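Joleo Shed Notes: README

Joleo is a plain table of advice about looking after garden hand tools. It holds 681 entries, each one a tip that somebody printed, posted or taped inside a shed door, along with where it came from and whether we could find any reason to believe it. For most of them we could not.

Why it exists

Tool care advice gets copied a lot and checked very little. The same sentence about storing trowels in a bucket of oily sand shows up in old club newsletters, seed catalogs and the Wumitz handbook, usually word for word, and none of them mention anyone trying it against a bucket of plain dry sand. Maybe the oil helps. Maybe wiping the blade with a rag does all the work and the bucket is just somewhere to put it. The table can't settle that and doesn't try to.

What is in it

Each row has a tip, a tool type, a source, a season (if the source gave one) and a support field. Support can be "tested", "argued" or "none". "Tested" means the source describes a comparison, even a poor one. "Argued" means it gives a reason that could be wrong. Of the 681 rows, 402 are marked "none", and I suspect a stricter reader would move a good many of the "argued" ones down to join them.
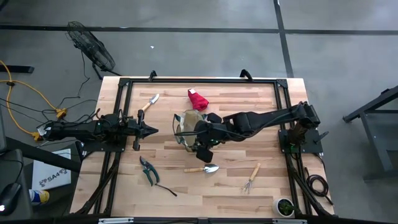
Garden tools on a wooden tabletop, with a red cloth and a glass bowl.

How it was put together

We began with almost 2,000 tips and threw out the repeats, the sales copy and anything that only made sense for power tools. Two tips were treated as the same if following one meant following the other. That rule sounds firmer than it is. "Dry before storing" and "never store wet" were easy - "keep somewhere airy" was not, and it went in as its own row after a long argument.

The Umali leaflets were typed in by hand from faded copies. Expect spelling errors in those rows, and the odd wrong season.

Known problems

The sources lean heavily toward damp climates, so rust gets far more attention than split handles. Linseed oil is recommended all over the place, often with no word on raw or boiled. Vinegar soaks are listed with times from half an hour to overnight, and we left them all in. Don't average them.

The "tested" label is generous. Version 2 may split it, if anyone can agree on how.

Please don't use

The table as a care guide, or as proof that a tip works because it appears often. Bonisent, the older list we borrowed our tool types from, ranked tips by how many sources repeated them. We dropped that column in April and it isn't coming back.

Corrections are welcome with a source attached. "My grandfather always did it" goes in under "none".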